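Garkamach staff FAQ: the robot pilot and your job
Updated Thursday, September 14, 2023

Lots of questions since the Fidell meeting. Quick answers, more to come. Anything missing, ask Maxine McAlister or Gaurav Dubey.

Am I losing my job?
No. No cuts tied to the pilot through the end of November. After that it gets reviewed, and you see the review same day managers do.

Who decides what gets automated?
Gaurav's team proposes, each crew gets a say. The Lau crew already turned down two tasks. Those are off the list.

What is a demo shift?
You do a household task with the hand grippers on, over and over, and the robots learn from the recordings. 60 minutes max, then a 30 minute break. Paid at your normal rate plus the training bump.

Do I have to do them?
No. Sign up or dont. Doesn't touch your reviews.

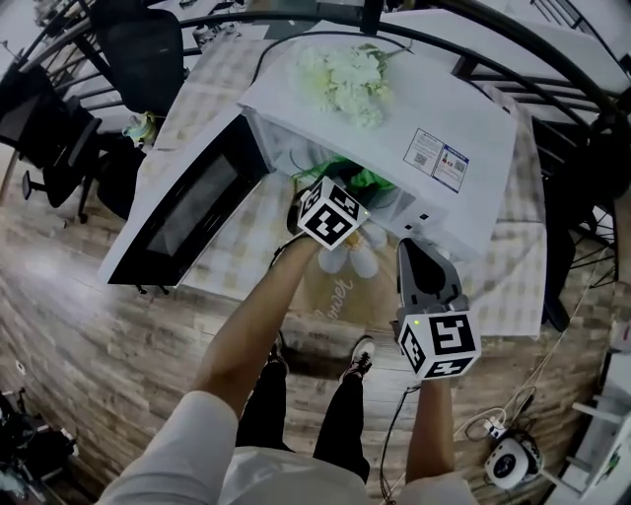

What happens to kitchen duties?
Biggest change is for the break room and prep people. Reheating, wiping down, putting away, these go to the robots first if the pilot works out. Your hours move to setup and checking, same pay grade. The microwave task is on the list now, reaching in through the open door with the gripper, and it's slower than doing it by hand, so expect to feel clumsy the first week. Everyone does. Chun-hung Tseng runs the practice sessions, go to one before you sign up for real.

My wrists hurt after a shift. Normal?
Stop and tell Fatos Obradović. Don't push through. You still get paid for the full shift.

Who sees the recordings?
The training team and Rerotwood, who store them. Not your supervisor. They can't be used for discipline, its in the agreement.

Can I ask for mine to be deleted?
Yes. Form 941, front desk or ext. 64. Put the shift date on it or we can't find the files.

Will there be training for the new roles?
Yes, on the clock. Yao-tsung Mak has the schedule. Night crew sessions still being worked out, will post here.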